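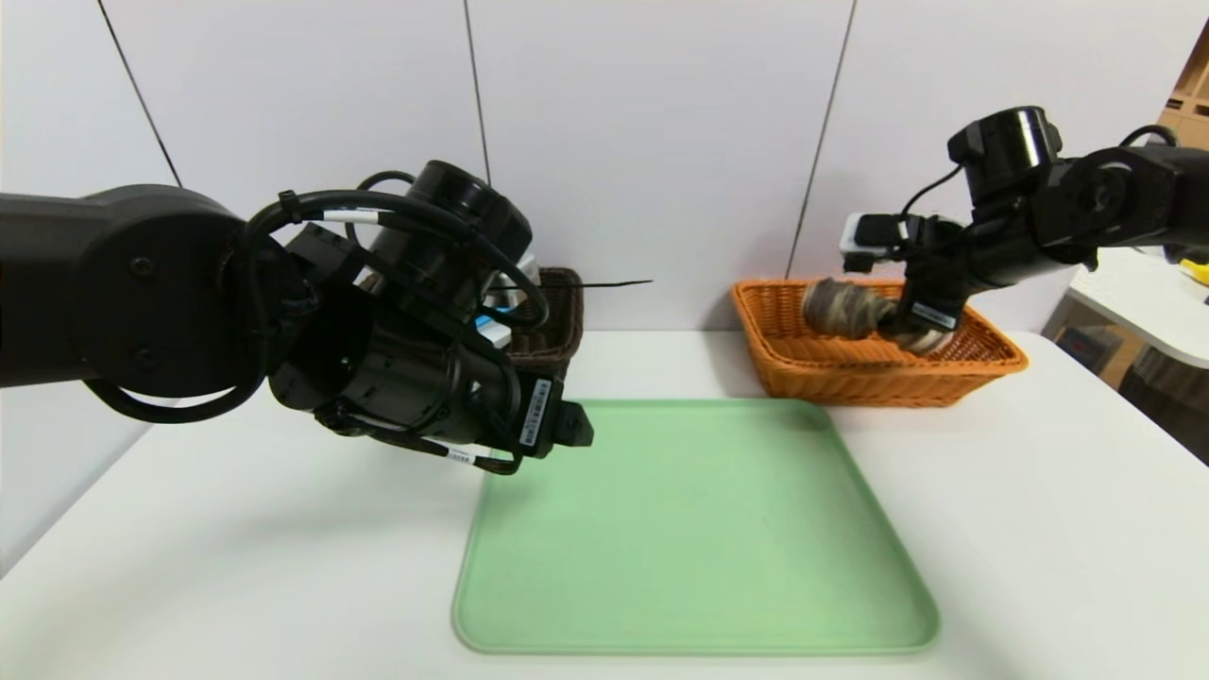 Sorting into baskets is the first thing most home organizing books tell you to do, and it is the advice I want you to be most suspicious of this week. The claim, in its usual form, is that a container "creates a category." Put a basket on the table and people will know what goes in it. I doubt it. A basket has a size, a shape and a color, and none of those is a rule. Take the orange basket, with a camouflage-patterned plush thing at it, and the dark brown one on the same table. If you had walked up with something else in your hand, which of the two would you have picked? Write your answer down before you read on, and write down why. Most people's "why" comes after the choice.

Week 5: Containers and Categories
Reading: Maksymiv, chapter 2 (all of it) and chapter 7 (first half only)

1. What the books claim

Maksymiv says a household needs open containers in places where people already drop things. Fine so far. She then says that clutter "falls by itself" once the containers are out. Her evidence is a set of before and after visits to homes in Cokthorpe, and the after visits were made within days. I would like to know what those tables looked like in April. The chapter doesn't say.

Nechyporuk is more careful. He separates three kinds of basket:

Holding basket: things wait there until somebody deals with them.
Home basket: things live there.
Display basket: things are meant to be looked at, and moving them is a nuisance.

The trouble is that all three can be the same basket. Ask two people in one house what the basket by the door is for and you may get two of the answers above.

2. Does the look of the container help?

The Oder method (see the handout from week 2) relies on color. Each color gets one type of item, and the family learns the code. Lewis tried this with students in shared housing and reported that nearly 100 items were put away on the first evening. He gives no figure for how many went to the right place, and that is the figure we need. A full basket proves that people can fill baskets.

Shape gets less attention than it should. A rectangular basket suits flat or boxy items and wastes its corners on round ones. Open weave snags on knitted things and lets crumbs and flour through. Think about that last point when you get to food.

3. Food as the hard case

Bread is in every one of these books, usually in a basket, usually with a cloth. A plain roll is easy. A long braided loaf is awkward in several ways at once: where do you hold it, which way up does it go, and what may share the basket with it?
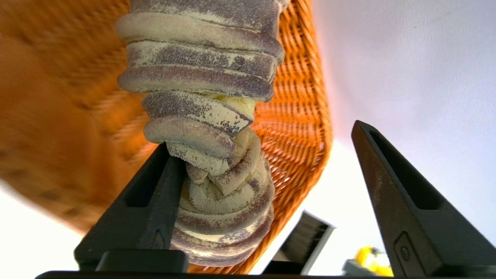

Braided loaf with a floury surface, orange wicker basket behind.

Look at the twists. Between some of the strands there is a paler, softer-looking inside, and a tidy person will want to pick the loaf up somewhere else. Trnka's rule is "grip at the thickest coil." I tried to apply it to a loaf like this and could not decide which coil she meant. Her drawings all show a smooth loaf.

Her second rule, that food and soft goods never share a container, is sensible. Notice, though, that it is a rule about hygiene. It would hold just as well for a cardboard box, so please don't cite it as support for baskets.

4. For discussion

Pick one open container at home and ask everyone who uses it what it is for. Ask them separately.

Tkachenko argues that labels solve the whole problem. Find a labeled container with the wrong thing in it and bring a note of what the label said.

Is "a place for everything" a description of a house or a wish? Use the Moroz case study, and pay attention to who did the sorting.

One page is enough. If you use the Privura checklist, say which items you skipped.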